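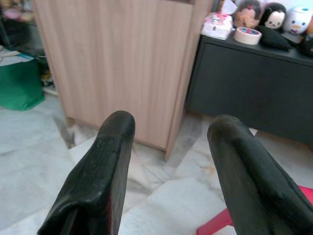 4.3 Choosing the position of the dehumidifier
The Zokham 300 must stand on a firm, level floor with free space on all sides. Its air inlet is at the rear and its outlet is in the top panel, so a unit pushed into a corner will draw back the air it has just dried and the reading on the display will be lower than the true humidity of the room. In a furnished room, look first for a stretch of floor clear of the furniture. Do not place the unit behind a sofa or under a shelf. The clearances in step 2 apply to all models in the range, including those supplied before the change of castors.

1. Carry the unit upright to the chosen position. If it has been laid on its side in transit, leave it standing for at least 60 minutes before connecting it to the mains.

2. Leave 27 cm between the rear grille and the nearest wall or piece of furniture, and 100 cm above the outlet. Curtains must not be able to reach either grille when a window is open.

3. Press down the brake on each front castor. The rear castors have no brake.

4. Check that the unit does not rock. On uneven boards, turn the levelling foot under the left-hand side until it just meets the floor. Do not use folded card or paper as packing.

5. Plug the unit directly into a wall socket. Extension leads and multi-way adaptors must not be used.

Note: On thick carpet the castors may sink and reduce the gap beneath the base. Fit the carpet tray (part Z-27, sold separately) before going on to section 4.4.

CAUTION: Do not use the unit in a bathroom or shower room, or within reach of a sink.

4.4 Fitting the water tank and drain hose

The unit can be used with the tank alone or with a continuous drain. Use the tank for the first day in either case, as this makes it easier to check that water is being collected.

1. Slide the tank into its recess until the catch clicks. The red lamp goes out when the float is seated correctly.

2. If the lamp stays on, remove the tank and check that the float moves freely on its pin. The packing strip must be taken off the float before first use.

3. For continuous draining, switch the unit off and remove the tank. Pull out the rubber bung at the rear and push the hose on to the spigot as far as the collar.

4. Run the hose downhill for its whole length. A loop or rise in the hose will hold water and cause the unit to stop.

5. Secure the free end over a floor drain – it must not sit below the water level in a bucket or gully.

Note: Keep the bung. It must be refitted if the unit is returned to tank use, or water will leak from the spigot.

4.5 First run

1. Close all windows and outside doors.

2. Set the control to CONT and the fan to HIGH. The compressor starts after a delay of 60 seconds. The delay also applies each time the unit is switched off and on again.

3. After the first day, set the control to the humidity required.

CAUTION: Never lift or tilt the unit with water in the tank. Empty the tank first, then release the castor brakes.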